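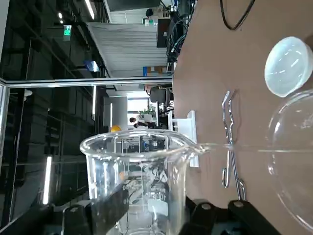 Posted by the Erketti workshop, Oct 31, 2023

Pouring from a beaker to a round-bottom flask, seen from the wrist camera. The two black fingers hold the glass low down and the stream runs off the spout to the side of the flask. The large figure on the beaker reads 1000.

This page goes with our equipment plan for next year. We were asked to show the job the money is for, so the gallery starts with the pour, and the notes below cover what we want to buy and in what order. Prices are left out until the quotes are in.

Grippers
First on the list is a second pair of fingers for glass. Flulletti and Brilesix both sell sets that would fit our mounting plate. We have asked each of them for a quote on one set and on five, as the price per set drops quite a bit on the larger order. Spare screws and pads should be on the same quote.

Glassware
Beakers and flasks come out of the consumables budget, not the equipment one. We would like 49 pieces to cover the year -- mostly beakers, with the rest split between round-bottom flasks and lids. Please order the same pattern as before. A change in rim or wall thickness means setting the grip again, and that is a day of somebody's time.

Camera
The wrist camera stays as it is. A spare would be useful, but it can wait for the next round. If one is bought, it needs to be the small type, as there is little room at the wrist.

Arm service
The Paisan contract runs out in December. Renewal includes one visit and a check of the joints. The longer contract adds a loan arm during repairs, and we would take that if the gripper quotes leave enough over.

Trial runs
Any new fingers get 100 pours with water before we sign them off, then 500 over the following weeks. Please allow for this when setting delivery dates.

Quotes should go to the workshop inbox with the supplier's name in the subject line.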